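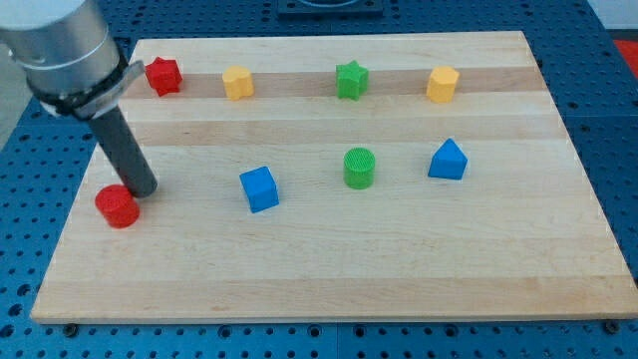 Please don't let the Saturday-morning smell go, one reader wrote to us when word got round that Kemlow was moving its bakery. Well, we haven't, and I'm very pleased to be the one telling you so!

21 February 2020, Holville. Kemlow opens its new bakery and shop on Nukness Lane next month, and I've been grinning about it all week. We've been in the old place for 20 years (I still can't work the back door) and we'd simply run out of room. The new shop has 3 ovens where we used to squeeze by with 2, a proper counter, and somewhere to sit down with a bun while it rains.

All the loaves you know are coming with us, the seeded one included, so you can stop emailing. We're also adding a soft milk loaf made with flour from Shibata, our new miller, and I've eaten nearly 5 of them in the name of testing. It makes ridiculous toast.

We'll open at seven in the morning and carry on until the shelves are bare. Standing orders move across by themselves, but if you collect from the old shop, do tell us which day suits you – the book is on the counter. Gift cards still work too, even the paper ones with the coffee rings on.

Press are welcome to come and look round before we open. Ring the shop and ask for the bakery office, preferably after the lunch rush.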